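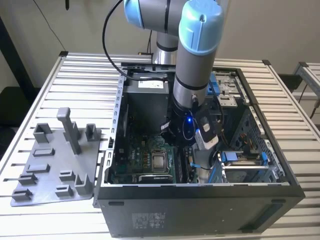

Case on its side, board facing up: the best way to work on an old tower.

Give Your Old Desktop Tower a Proper Clean-Out

February 18, 2024
By Nathalie Campbell
427 shares | 3 comments

I love opening up an old desktop! You get to see how it all fits together, and an hour of cleaning can make a tired machine so much nicer to live with.

Shut it down, pull the power cord and hold the power button in for a few seconds. Then lay the tower flat with the open side up. Touch bare metal on the case before you reach in - and again whenever you've wandered off for coffee.

Take a picture of the cables first. I skipped this in December and spent ages working out where one thin little lead belonged (never again).

Start at the power supply and work down. Short bursts of air, can held upright, and a finger on any fan so it can't spin. Leave the power supply itself closed up, please! Next do the memory slots, then the drive cage, where fluff loves to hide in the perforated metal. A soft paintbrush is great around the small parts on the board.

If you're lifting the heatsink, wipe off the old paste and put a fresh dab on the chip, some 3 mm across. Tuck the colored wires back against the side wall, check every plug, and close it up.

We use cookies to improve your visit. Accept | Manage settings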